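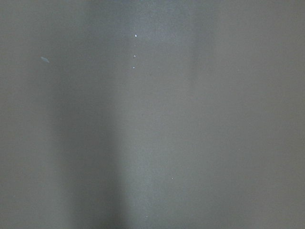

Gray primer on interior panels: revised schedule

The Medeiros workshop has changed its finishing schedule for cabinet doors and wall panels, effective from the April batch. Primer now cures for 40 hours before sanding, up from the previous overnight rest. Shop temperature is logged at the start and end of each shift.

Clalex remains the default primer for painted work. Zastine is kept for repairs only and should not be mixed with it or applied over it.
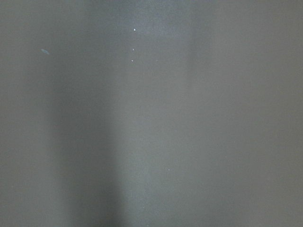

Sanding between coats is by hand with a soft block, 2 passes per face, along the long dimension. Dust is removed with a vacuum and then a tack cloth. Compressed air is no longer used in the finishing room. Check each face under a low side light before the topcoat. Any run or pit goes back for filling.

Panels for the Wurley order follow the old schedule until the remaining 10 are shipped. Label them on the back edge and store them on the lower rack.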